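Irnetholm General Store: the shelves, before and after the refit

The store at Irnetholm closed its front room for most of December so the old steel shelving could come out. The new shelves are timber, made by Graltard, and the room has been rearranged around them. This page goes through the new layout aisle by aisle for people who haven't been in yet, and for the regulars who have been asking where things went.

The front room is small. It holds 836 product lines, down from just over a thousand, and most of what was dropped was stock that sold once or twice a year. If something you used to buy is missing, ask at the counter. There is an order book under the till and most things can be in on the next truck.

Front door and counter

The counter stayed where it was. The newspaper rack has moved to the left of the door, and the community noticeboard is now on the wall behind it. Cards and notices stay up for a month and are then taken down, so put a date on yours.

Bread and eggs are opposite the counter. Bread comes in before 8 am and the eggs come from two farms on the lake road. Empty cartons can go in the crate underneath.

Tins and jars

The tinned goods run along the north wall. Soup is at the door end, then vegetables, fish, fruit and beans. Jars are on the shelf above, with jam and honey nearest the window. Gkikas olives and oil, which used to be in with the pasta, are now at the end of this wall beside the vinegar.

Large tins of tomatoes are on the floor level because of the weight. Full cases are kept out the back and are cheaper by the case.

Boxed goods

Anything in a cardboard box is now in the middle bay. The old steel units had fixed shelves and the taller boxes had to lie on their sides, which made the fronts hard to read. On the timber shelves they can stand up and be stacked. Each shelf is built to carry 205 kilograms, far more than dry goods will ever ask of it. 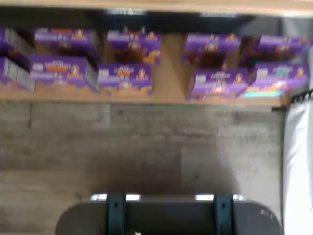

Boxed goods, middle bay. Purple boxes stacked two high on the timber shelf, with orange and lavender on the packaging.

Boxes are grouped by brand first and then by flavour. The colours on the packaging make this the easiest bay to find your way around, and it is also the quickest to fill. New stock goes to the back. Please take from the front and leave the row standing if you can — it gets straightened at closing time either way.

Flour, sugar and baking

Baking is on the other side of the same bay. The two lower shelves take the ten-kilogram flour bags. Sugar, oats and dried fruit are above them, and the small things such as yeast, colouring and vanilla are in trays at eye level. The trays are Briltex, bought second-hand from a hardware store that was closing, and there are 24 of them. A few are still unlabelled.

Household

Soap, candles, matches and light bulbs have gone to the back wall, next to the fridge. Mousetraps and lamp oil are on the top shelf and you will need to ask for those. Batteries are kept behind the counter.

Fridge and freezer

Neither of these moved. Milk is on the left of the fridge and cheese on the right. The freezer lid has a new seal and closes properly again.

About the timber

The shelves are finished with a clear oil. The boards were cut to fit each wall, as none of the walls in the front room are square, and the longest run took three tries. It took some 19 working days from clearing the room to putting the last of the stock back. The old steel units are stacked in the side yard and are free to anyone who can haul them away. Bring a truck and a second pair of hands, and bring a wrench, as several are still bolted together in pairs.

Winter hours are 8 am to 6 pm. The side door stays locked until the step has been repaired.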